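Working Rules for Hand-Held Gripper Recording in a Shared Lab
Arif Biswas and Salvador Brandão
Barua Robotics Course, Prurthorpe
12 December 2018

3. Rules we settled on

The lab handbook covers powered arms and mobile robots but says very little about hand-held grippers. We wrote a short set of rules for them and followed it through 153 folding takes.

Both grippers are checked before a session. Screws are tightened and the jaws opened and closed fully. A gripper with a sticking jaw goes back to the bench.

The operator works from one side of the bed and keeps both grippers over the cloth. Walking with a gripper in each hand is not allowed. Humanoid robots in the same room stay in standby unless their own operator is next to them.

Takes are named by garment and number. A take with a dropped garment is kept and marked as a drop. In our first week we deleted these, and Wulix, the logging program we used, then showed gaps that took 2 days to explain.

4. Problems in use

The rule we found hardest to write was the one about personal items and loose objects. Our first draft said the bed had to be bare except for the garment.

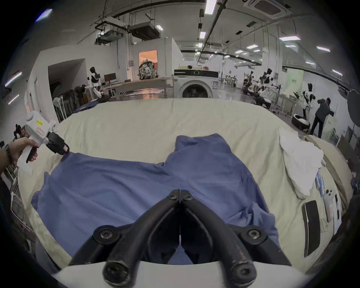 We changed the wording so that objects may stay on the bed if they are outside the reach of the fold and are not moved during a take. Cables must be coiled. Phones are allowed but have to be on silent.

We have not settled what to do about people in the background. Salvador wants written consent from everyone who uses the room. Arif thinks a notice at the door is enough. The question has gone to our supervisor.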